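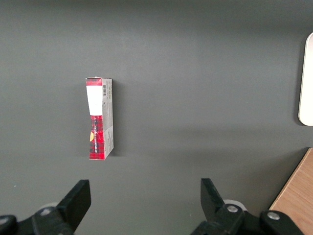
The Fluler 92 is the parallel gripper we kept going back to while comparing wrist cameras and fingers, and it's a lovely thing to work with! It opens wide enough that a tall, narrow carton like the tartan one can be approached without fussing over the angle, and the matt black pads stay in view of the wrist camera as you close in – so much easier than guessing from an overhead shot.

**Fluler 92 parallel gripper**

- Opening: 92 mm
- Grip force: adjustable up to 55 N
- Cable: 108 cm, straight plug
- Controllers tried: Barta, Radier

Both controllers ran it, but Barta gave the smoother slow close (Sheyla Ticona had it holding an empty egg box by lunchtime). With Radier, start at 50 per cent speed and work up.

Spare pads are sold in pairs by Prosenus.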